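Eston 677 Latch Unit
Bench Assembly Guide

Section 4: Setting Up the Bench and Sorting Parts

4.1 Before you start

This section covers laying out the bench, sorting the solenoids and driver boards, and preparing the center tray for the first unit. Complete it before you go on to Section 5 (Fitting the Solenoid) or Section 6 (Connecting the Board). If you are taking over a bench that is already set up, start at 4.6 and work through the checks.

You will need:

Four open bins with raised rims
One stainless steel tray
Plain white paper, cut to fit the floor of the tray
The parts for the batch, with the batch card
A grounded wrist strap
A soft, dry cloth
Small adhesive labels and a pen
A bag or box marked HOLD

CAUTION: The driver boards can be damaged by static. Wear the wrist strap whenever you handle a board, and clip it to the bench ground point first.

CAUTION: Keep the bench supply switched off during all of Section 4. No part is powered at this stage.

4.2 Clearing and cleaning the surface

1. Remove everything from the bench, including tools, cups and parts left from the last batch.

2. Wipe the surface with the dry cloth. Pay attention to the line where the work surface meets the upright at the back. Wire clippings collect there, and a short piece of bare strand under a board can cause a fault that takes a long time to find.

3. Check the surface for cuts or raised spots. A light-colored surface is preferred. If you have to use a dark one, cover it with a plain white mat.

4. Adjust the lamp so that it lights the tray area evenly. Glare from the bin floors and the tray rim is normal. Move the lamp to one side if it makes the labels hard to read.

5. Leave at least 400 mm of clear depth in front of the tray. You will need this space in Section 5.

Note: Do not use spray cleaner once parts are on the bench. If the surface needs more than a dry wipe, clean it before the parts are unpacked and let it dry fully.

4.3 Placing the bins

The bins go in two pairs, one pair on each side, with the tray between them.

1. Place two bins on the left, one behind the other, with their long sides lined up.

2. Place the other two bins on the right in the same way.

3. Leave a gap of 200 mm between the tray and the nearest bin on either side. If your bench is too narrow for this, reduce the gap equally on both sides.

4. Assign the left pair first. The far bin on the left is for solenoids. The near bin on the left is for driver boards.

5. Assign the right pair from the batch card. The contents vary with the version of the latch unit. Leave a bin empty if the card does not list anything for it.

6. Label the outside wall of each bin. Do not put labels on the floor or on the rim, where they peel and catch on wires.

Note: The order matters more than the exact spacing. Anyone trained on the 677 will reach for solenoids at far left and boards at near left, and will work faster at your bench if you have kept to it.

4.4 Loading the solenoids and boards

Solenoids come from Stikow in inner bags, with the lead and connector already fitted. Driver boards come in separate antistatic bags. Open only as many bags as you need for the unit or units you are about to build. A full carton holds 99 solenoids and should stay closed on the shelf.

1. Cut the solenoid bag along the printed line. Do not tear it, as the connectors can snag in the seam.

2. Lift each solenoid out by its metal frame. Do not lift it by the plunger or by the lead.

3. Lay the solenoids on the floor of the bin in a single layer. They can lie at any angle.

4. Lay each lead so that its connector is inside the bin and easy to see. A lead that hangs over the rim will be pulled sooner or later.

5. Put on the wrist strap, open the board bag, and take out one board at a time by its edge.

6. Lay the boards flat in the near bin with the component side up. Do not stack them.
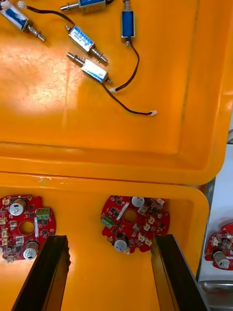 Figure 4-1. Solenoids with their leads and connectors in the upper compartment, round driver boards in the lower.

7. Check that no solenoid has ended up among the boards. The frames have sharp corners and will scratch the board surface.

8. Fold the empty bags and put them in recycling. Keep the lot slip from each bag and clip it to the batch card.

Note: If two leads have crossed, leave them alone until you need one of the solenoids. Then lift the upper lead clear first. Pulling on a lead to free it puts strain on the joint inside the coil wrap.

4.5 Checking each solenoid

Check every solenoid before it goes into a unit. The check is quick and needs no instruments.

1. Take one solenoid from the bin and set it on the flat work surface, away from the bins, where the light is good.

2. Read the printed label on the body. The model and voltage must match the batch card. The print is very small, so use the bench magnifier. Do not go by the color of the label, because more than one version uses similar colors.

3. Look at the spring. It should sit around the plunger between the body and the collar. Some looseness between the turns is acceptable. A turn that has slipped over the collar, or one that is bent outward, is not. 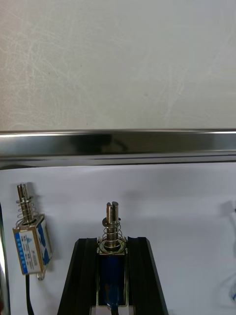

4. Press the plunger in with a fingertip and release it. It should move without grating and return fully under the spring. Do this three times. If it sticks even once, put the part in the HOLD bag.

5. Look at the mounting tab. It should be flat. Do not try to straighten a bent tab, because the metal cracks at the fold.

6. Follow the lead from the body to the connector. Look for nicks, flat spots and pinched places. Check that the connector housing is seated squarely and that no contact has backed out of it.

7. Return a good solenoid to its bin, or move it straight to the tray if you are ready to build.

CAUTION: Do not oil the plunger. Oil collects dust inside the body and shortens the life of the part. A plunger that feels dry but moves freely is normal.

Note: Write the reason on any part you put in HOLD. "Sticks on return" or "tab bent" is enough. Parts sent back without a reason are returned to the shelf by Stores and will reach your bench a second time.

4.6 Preparing the center tray

The tray is the only place where parts from different bins are brought together. It gives small parts a raised edge to stop against if they roll, and the paper makes dropped strands of wire easy to see.

1. Set the tray between the two pairs of bins, square to the front edge of the bench. It can sit midway along the bins or farther back, whichever gives you the better reach.

2. Line it with a single sheet of plain white paper. The paper should lie flat. Trim it if it rides up against the sides.

3. Place one driver board on the left part of the paper, component side up. Leave enough room around it to pick it up by the edge.

4. Place one checked solenoid beyond the board, toward the back of the tray.

5. Bring in the remaining parts listed on the batch card for this unit only. Keep them away from the board so that the central hole and the connector side stay easy to see.

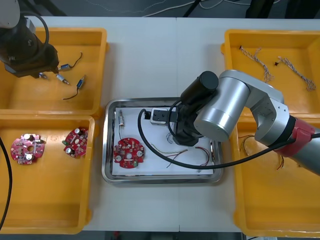

Work on one unit at a time. It is tempting to lay out parts for two or three units together, especially late in a batch, but the boards look alike once they are out of their bags and the serial record depends on each one being logged as it goes in. If you have to stop partway through a unit, leave its parts in the tray and put the batch card on top.

Replace the paper when it is marked, torn or creased, and at every change of batch. Lift it out by two opposite corners so that any clippings slide to the middle, then fold it and throw it away. Do not shake it over the bench.

Loose wire needs some care. Strands that are not yet connected should be laid toward the front right of the tray, fanned out enough that each color can be told apart. Do not wrap them around the solenoid to keep them tidy. A wire that has been wound tightly takes a set, and it will push against the cover when the unit is closed.

4.7 Final layout check

Go through this list at the start of each shift and after each break.

1. The supply is off and the wrist strap is clipped to ground.

2. Solenoids are in the far left bin, in one layer, with no lead over the rim.

3. Boards are in the near left bin, with no other parts among them. A board that has come to rest at an angle should be laid flat again before you start.

4. The tray is lined, and it holds parts for one unit only.

5. The space between the bins, in front of the tray, is clear.
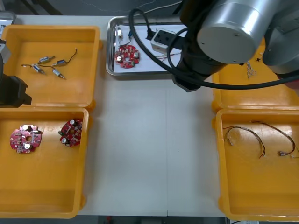

4.8 Changing over to another version

The Clarkinholm version of the latch unit uses the same board and tray layout as the standard 677, but a different solenoid. The two solenoids will fit the same mounting holes, so a mix-up will not show until the unit is tested.

1. Finish the unit in the tray. Do not change over with a unit half built.

2. Empty the solenoid bin completely. Return good parts to their own marked bag.

3. Wipe out the bin and look into the corners for loose springs.

4. Change the batch card and the label on the bin.

5. Load the new solenoids as described in 4.4, and check the first one against the new card before opening a second bag.

The boards can stay where they are. Log the changeover on the back of the batch card with the time, and continue with Section 5.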